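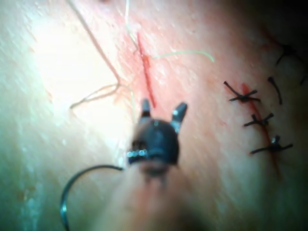

Suture practice at the Keogh skills room in Viltdale, with an open cut, a curved needle and loose thread.

I dropped in on the Keogh skills room one evening in November, and I have to say, stitching is a lot harder than it looks! The room has just started its winter run of open suturing evenings, and 56 people have signed up so far (last winter's whole run drew 632 visits, so they're off to a good start).

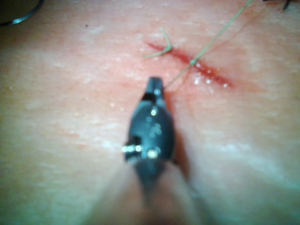

Yi-chun Cheung runs the evenings, and she's fussy about practice pads in the best way. She went through a whole stack of samples before picking one from Besley, and she has 600 of them on order for the season. She likes a cut that runs on the diagonal, like the thin reddish one on this pale pad, and beginners like me groan when we get one – all my stitches wanted to lean! She had me place the same stitch over and over, pulling out the thread and starting again, and by the end my knots were at least lying flat.

Sessions start at 6:30 p.m. and run through February. Bring reading glasses if you use them. I forgot mine and was sorry.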